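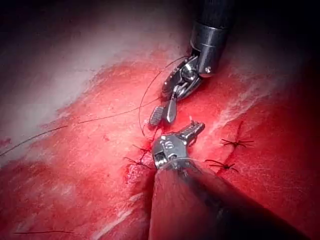
Sewing on a button. That was the question on Friday, over lunch, and it took up the whole hour. Kristaps reckons we'll all have a machine doing the mending in seven years. Siiri says she'd settle for one that pairs socks.

I do alterations for a living so I have opinions. Hems mostly, zips, the odd wedding panic. People keep asking if I'm worried and I keep saying no, and then I go home and read about it till midnight.

Where I've got to so far, in no order.

Stitching is the bit they can nearly do

Two arms, jaws on each, a needle, short bits of thread tied off one after another. In tissue! Which is wet and slippery and moves when you pull it. I can't get viscose to behave on a flat table. So when someone says robots will never sew, well, there are arms that put a stitch in something far worse than a trouser leg.

But most of the arms you hear about in hospitals have a surgeon on the other end, hands in the controls. That's a very good pair of pliers. The doing it by itself part is still mostly labs as far as I can tell, and I'm no expert, I've just read a lot on the bus.

What gets me is the thread. Look at the size of that loop over the cut, and all of it has to go somewhere before the next knot. Keeping the long end out of your own way is half of hand sewing. Took me two years to stop tangling mine and I still swear at it.
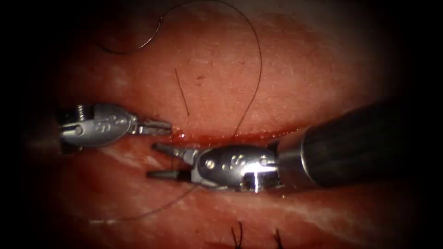 Cloth is the bit they can't

Jayanthi used to work at Kalniņš, the workwear place out at Skestidport, and they had a trial of a folding machine from Kastach. Shirts only. One size only. Somebody had to lay each shirt flat first, sleeves out, collar up. By which point you've folded it, near enough. It went back in April.

She said the sewing heads there were quick, always have been, but every one had a person feeding it. 200 shirts a shift and a human hand on all of them.

Same at home realy. The washing machine is brilliant and has been for ages. Getting the stuff out of it, untwisting the duvet cover, finding the one sock up inside — still me.

And the needle. Getting it pointing the right way in the jaws, pushing it through, then picking it up again on the far side. I do that 1000 times a week and never think about it. Gönül asked me to explain how I turn the needle round in my fingers and I coudn't. Had to do it slowly and watch myself.

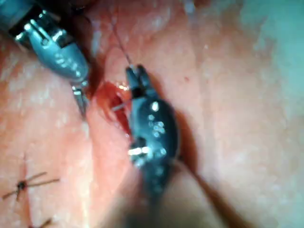 So am I worried

Bit. Not this year. If a machine can tie off a row of neat knots then a button is not beyond it, I'll give Kristaps that. But a button job is a fiver, and the customer has lost the button, and the coat has a torn lining they didn't mention. Show me the robot that asks about the lining.

Siiri still wants the sock one. Back to hems, I've got three pairs due by four o'clock.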